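Ritu Pandey runs data gathering at Zandstead, where the job is to produce examples for Udireo, a model that learns to handle desk objects. A person holds the gripper, does the task by hand, and the recording becomes one example. The current task is a computer mouse and its mat.

"We ask for 21 examples per layout, then the layout changes," she says. "If the mug and the books stay put all day, the model learns the mug and the books."
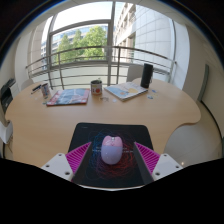
Yao-tsung Tu would put the limit lower, at ten or so, and thinks the later runs in any set teach the model very little. Pandey has heard the argument and accepts part of it. Operators get smoother with repetition, she says, and smooth runs look alike. Her answer has been to vary the starting position of the hand - height, angle, distance from the table.

The full set is planned at some 500 examples. So far 178 have passed checking. A run is rejected if the fingers hide the object for too long or if the operator hesitates near the grasp.

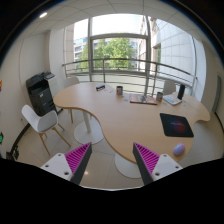
Are failed grasps thrown away? They are kept in a separate folder with a label, and the training team decides whether to use them.

Pandey is more concerned about labels than about numbers. The earlier set, Kwan, was recorded in January by several people who disagreed on where a run ended. "Some stopped at release, some when the hand was clear," she says. "We had to trim every file again." The rule is now written down: a run ends when the fingers are open and the hand has moved back.
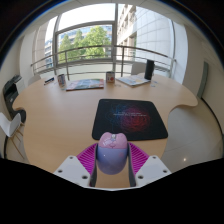 Mouse held between the fingers, with the mat ahead.

The next object has not been chosen. Pandey would like something soft.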